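第四章 剧集库与追剧列表的设置

本章适用于Undia客户端桌面版，以及预装Undia的Virkier机顶盒。内容修订于2019年12月。手机版界面较简，部分菜单项位置不同，见附录二。

4.1 开始之前

设置剧集库前请确认：
客户端已登录，右上角显示账户名称。
本机或外接硬盘的剩余空间不低于200 GB。只使用在线播放、不缓存剧集的，可忽略此项。
机顶盒与路由器处于同一网段。
片源目录内没有正在下载或复制的文件。

注意：首次扫描期间请勿断开外接硬盘。中途断开会使索引文件损坏，需按4.7节的方法重建。

4.2 新建剧集库

1. 打开“设置”，选择“媒体”，点击“剧集库”。
2. 点击“新建”，输入库名。库名可使用中文、字母和数字，不可使用斜线、冒号和引号。
3. 在“内容类型”中选择“连续剧”。综艺节目选“分期节目”，单集影片选“电影”。类型一经保存不可更改，选错时只能删除该库后重新建立。
4. 点击“添加目录”，选定片源所在文件夹。一个库可以包含多个目录，但同一目录不可同时属于两个库。
5. 在“元数据语言”中选择首选语言和备用语言。首选语言没有剧情简介时，客户端自动读取备用语言。
6. 点击“保存并扫描”。

扫描进度显示在窗口底部。测试用剧集库含1,173个视频文件，在机顶盒上完成首次扫描需要约90分钟。其后的增量扫描只读取有变动的目录，时间明显缩短。

提示：扫描过程中可以正常播放已识别的剧集，但不能修改库名和目录。

4.3 文件命名

客户端依据文件夹名和文件名识别剧名、季数和集数。推荐的目录结构为：

剧名（首播年份）/第几季/剧名 S季E集

季和集均用两位数字，不足两位时前面补零。以连续剧《Meireles》为例，第一季第四集应命名为：

Meireles S01E04

特别篇、幕后花絮和见面会录像统一放入“第零季”文件夹，即S00。周末连播两集且合并为一个文件的，写作S01E05-E06。播放完毕后，两集同时标为已看。

下列写法不能识别：
只有集数、没有季数的文件名，如“第四集”。
以播出日期代替集数的文件名（内容类型为“分期节目”的库除外）。
剧名前带有字幕组名称并使用方括号的文件名。可在“识别规则”中勾选“忽略方括号内容”，勾选后重新扫描。

同名的原版与翻拍版须在文件夹名中写明首播年份。缺少年份时，客户端取最近首播的一部，海报和演员表可能与实际内容不符。

4.4 追剧列表与分组

追剧列表用于汇总正在观看的剧集，与剧集库相互独立。从列表中移除一部剧，不会删除视频文件。

建立分组的步骤如下：

1. 在主页选择“追剧”，点击右侧的“管理”。
2. 点击“添加分组”，输入分组名称。
3. 为分组指定颜色。颜色显示在海报左上角，也用于日历视图。
4. 将剧集拖入分组。机顶盒用户可按遥控器菜单键，选择“移动到”。
5. 需要固定分组次序时，打开“锁定排序”。

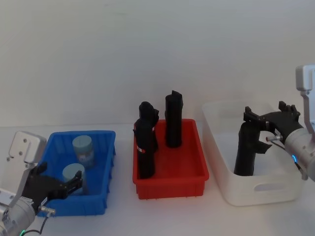

分组与剧集之间为单层包含关系，分组内不能再建分组。每部剧只属于一个分组，移入新分组时自动从原分组移出。理解这一结构，可以参照桌面上一字排开的三只塑料收纳箱：箱子对应分组，最左边那只蓝色箱子里竖放着两个带平盖的圆筒，圆筒对应剧集，一前一后的位置对应组内排序。排在后面的剧集会被前面的海报遮住一部分，点击分组标题即可展开全部。整组移动时，组内的剧集和次序保持不变。

默认分组为“在看”“想看”“看完”。默认分组可以改名，不可删除。一部剧的最后一集播放完毕后，客户端将其移入“看完”；若该剧仍在连载，则保留在“在看”，海报下方显示“待更新”。

注意：删除自建分组时，组内剧集退回“想看”，观看进度保留，自定义排序丢失。

4.5 更新提醒

1. 打开某部剧的详情页，点击“提醒”。
2. 选择提醒时机：“播出前”“播出时”或“可播放时”。
3. 选择提醒方式。机顶盒支持屏幕横幅，桌面版支持系统通知。
4. 点击“确定”。海报右下角出现铃形标记，表示设置已生效。

播出时间由Clivero节目单服务提供，按剧集首播地时区记录，显示时换算为本机时区。停播、延播和加更的信息同步后，提醒时间随之调整。两次同步的间隔为300秒，不可修改。

跨时区收看时，一集的播出日期可能与首播地相差一天。需要按首播地日期显示的，在“设置”“地区与时间”中打开“使用首播地日期”。该选项只影响日历视图，不影响提醒。

提示：选择“可播放时”的，须至少绑定一个在线片源，否则铃形标记呈灰色。

4.6 多用户与观看进度

同一台设备可建立多个用户，每个用户有各自的追剧列表、观看进度和字幕偏好。剧集库由所有用户共用，仅管理员可以修改。

以下以管理员Marek Koubek添加普通用户Elis Humphreys为例：

1. 以管理员身份登录，打开“设置”“用户”。
2. 点击“添加用户”，输入显示名称“Elis Humphreys”。
3. 选择角色“普通用户”。
4. 在“可见剧集库”中勾选允许访问的库。未勾选的库不出现在该用户的主页和搜索结果中。
5. 按需设置分级限制。未标明分级的剧集默认按最高级别处理。
6. 点击“保存”，将设备显示的邀请码交给该用户。

邀请码仅可使用一次。用户首次登录后，管理员不能查看其观看记录，但可以将其清空。

两人共同追一部剧时，可使用“同看”功能。任一方播放完一集，双方的进度同时更新。开启方法为：在剧集详情页点击“更多”，选择“同看”，再选择对方的显示名称。对方确认前，进度不合并。 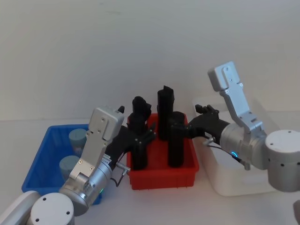
合并进度时以较早的一集为准。例如一方已看到第八集，另一方看到第五集，开启后双方均从第六集开始。原进度保存在“历史记录”中，关闭“同看”后可手动恢复。

注意：开启“同看”后，双方的“跳过片头”设置以发起方为准，字幕语言和音轨仍各自独立。

避免剧透的设置

1. 打开“设置”“显示”。
2. 打开“隐藏未看集信息”。未看各集的标题、简介和截图均以灰色块代替。
3. 需要同时隐藏演员表的，再打开“隐藏后续登场演员”。
4. 返回主页，刷新列表。

此设置对单个用户生效。搜索结果中的剧集总简介不受影响。

4.7 重建索引

出现下列情况时应重建索引：
剧集重复显示，且删除后再次出现。
海报与剧名不对应，重新识别无效。
扫描进度长时间停在同一目录。
客户端提示“索引不可读”。

操作步骤：

1. 暂停所有播放任务，关闭其他设备上的客户端。
2. 打开“设置”“媒体”“高级”，点击“导出观看进度”，将文件保存到片源目录以外的位置。
3. 点击“重建索引”，输入管理员密码。
4. 等待设备自动重启。重启后状态灯闪烁，扫描结束后转为常亮。
5. 点击“导入观看进度”，选择第2步保存的文件。

小心：未导出观看进度即重建索引的，所有用户的观看进度都将清除，无法恢复。

手动修改过的剧名、海报和集数对应关系，默认在重建时丢弃。需要保留的，在第3步之前打开“锁定手动修改”。已锁定的条目不再随节目单服务更新，新一季播出时须先解锁，再扫描相应目录。

4.8 常见提示信息

“找不到匹配剧集”：检查文件夹名是否含剧名和首播年份。仍不能识别的，在详情页点击“手动匹配”，输入原文剧名后搜索。

“集数冲突”：同一季中有两个文件使用相同集数。多见于同时保存了导演剪辑版和播出版的情况。在文件名末尾加上版本名称，客户端会将其合并为一集的两个版本，播放前可选择。

“字幕不同步”：在播放界面打开字幕菜单，选择“偏移”，用左右键调整。调整值按文件保存。整季偏移一致的，可勾选“应用到本季”。

“节目单不可用”：检查网络连接和系统时间。系统时间不正确时，服务器拒绝同步请求。六月后出厂的Virkier机顶盒默认自动校时，较早的机型须在“地区与时间”中手动打开“自动校时”。

“目录不可访问”：外接硬盘未挂载，或网络共享密码已更改。重新挂载后无需再次扫描，已有条目自动恢复。

字幕字体与双语字幕的设置见第五章。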